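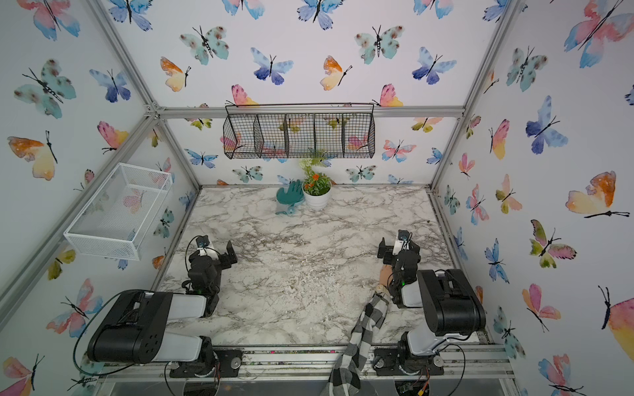 The robotics club at Otow has 13 members this term and one station with two arms, so we sign up for time on it. My group has it until February. Our task for the Lestamton meet is tidying: pick up items from a table and put each one away. Soft things are the hard part. The checkered cloth drapes diagonally when the right gripper has it, and the arm's path has to allow for all that length over the front rail. The five-part hanging basket on the back wall is a separate problem, with separate compartments and a long reach.

We get 3 minutes per run, and 70 points moves a team on to Killarier. I still have to write up the left arm's settings before the next session.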